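Gripper bench questions, answered

Last tidied up 20th March

I keep getting the same emails about the gripper comparisons I've been writing up, so I've put the answers in one spot. I'm one person in a workshop with an industrial arm and too many boxes of fingers and suction cups, so take it all as one person's opinion. If your question isn't covered, the contact form still works and I do read it (slowly).

What are you comparing, exactly?

Two grippers on the same arm, doing the same bin picking job. The first is the Malleo, a two-finger parallel gripper with swappable pads. The second is the Stesia, a suction tool with a bellows cup. I was going to include a third one, the Khương soft gripper, but mine arrived with a split finger and the replacement didn't turn up until August, by which time I'd finished the main runs. It's getting its own write-up.

Why one arm for everything?

Because I tried it the other way and the results were mush! I originally had the suction tool on a little tabletop arm and the fingers on the big one, and all I learned was that the big arm was stiffer. Swapping tools on a single arm is a pain in the neck, but at least when a pick fails I know which bit of kit to be cross with.

How many picks do you run?

I do 100 attempts per gripper per bin layout, in blocks of 30 with a leftover block of ten at the end. Why 30? That's how long I can pay attention before I want a cup of tea. After each block I stop, reset the bin and write down anything odd in the notebook.

What counts as a success?

The item has to leave the bin, travel to the drop point and be let go there. Dragging it up the wall and dropping it over the edge doesn't count, even if it lands in the right place. I also log double picks separately, which a few readers have grumbled about. My feeling is that if you're picking for an order, two items when you asked for one is a worse outcome than none, so it shouldn't be hiding in the success column.

What goes in the bin?

A mix on purpose. I want flat things, round things, shiny packaging and the odd lump of metal, all sharing the same floor. Grippers look marvellous on a tidy row of identical boxes and I've got no interest in running that test again. I don't bother stacking things deep either, at least for this round. Once items are buried, you're mostly testing the vision and the planner, and I wanted to see the tools themselves sweat a bit.

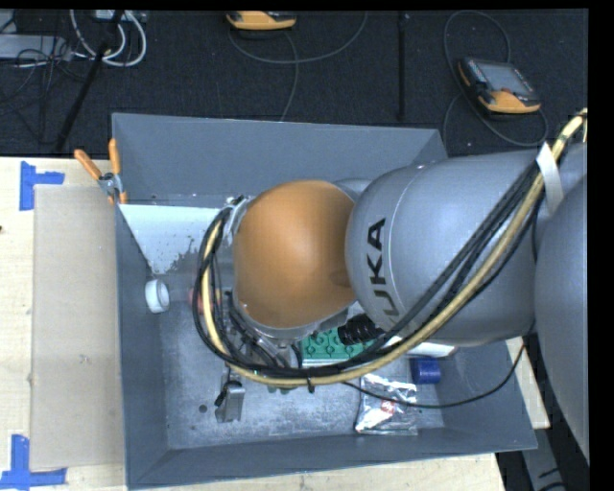

The other thing a mixed bin does is punish bulky tooling. Everyone looks at the fingers or the cup, but the body of the gripper has to get down in there too, and so does whatever is hanging off the wrist. I had a lovely run going with the Malleo until I started putting items hard against the walls, and then the number of grasps the planner would even consider dropped right off. Fingers need room to open. A cup only needs a bit of surface pointing more or less at it.

So is suction better?

For some things, by a mile. Flat, sealed and smooth, give me the Stesia every time. But crinkly packaging is a lottery (the cup seals on a fold, you get a cheerful vacuum reading, and then it lets go halfway across), and anything with holes in it is hopeless. The Malleo was slower and fussier on approach, but once it had hold of something it generally kept hold of it. If I could only keep one for general mucking about I'd keep the fingers, and I say that as somebody who went in expecting to prefer the cup.

Do the cables and hoses matter that much?

Yes, yes, yes. I'd put cable routing ahead of finger choice for anyone starting out. Leave too little slack and the wrist can't rotate without pulling on something. Leave too much and the loop gets to the bin before your gripper does. I move the last joint through its full range by hand-jogging it, at crawl speed, with the bin in place, and I watch the loop the whole way. Then I tilt the wrist and do it again. It's dull, and it has saved me from ripping a fitting out at least twice.

Do use decent ties, and do go back and check them after the first block. They creep.

Which controller settings did you use?

Same speed and acceleration limits for both tools, and the payload data redone at every swap. Please don't skip the payload part. I did, once, and spent an entire evening blaming the Malleo for contact stops that were down to me having left the suction tool's mass in the controller. Approach height and retract height are the same for both as well. The only thing I tune per tool is the pause after contact, because the cup needs a moment to build vacuum and the fingers need a moment to close.

What about the camera?

Fixed, looking at the bin from outside, and I leave it alone for the whole comparison. I've tried a wrist camera and liked the view, but it was one more thing to bash against the wall. Shiny packets gave me grief either way. Softer lighting helped more than any setting I fiddled with.

How do you stop the bin creeping?

Clamp it, and mark out your positions on the bench with tape so you can put things back where they were. A bin that's moved by a finger's width will quietly wreck an afternoon of data.

Can I get the raw logs?

You can! They're in the Fustcombe folder on the downloads page (Fustcombe is what I call the whole test setup, no deeper meaning). There's one spreadsheet per gripper, plus my notes, which are typed up but not tidied. The column called "grumble" is free text and can be ignored by anybody doing proper statistics.

Did anyone pay for this?

No. I bought the Malleo and the Khương myself, and the Stesia came second-hand from an auction lot with over three kilos of hose I didn't need. If a maker ever does send me something I'll put that at the top of the page.

What's next?

The Khương, now that it has all its fingers. After that I'd like to try longer fingertips on the Malleo and see if I can win back some of those picks along the walls — I've got a set half designed, and the pads still need sorting out.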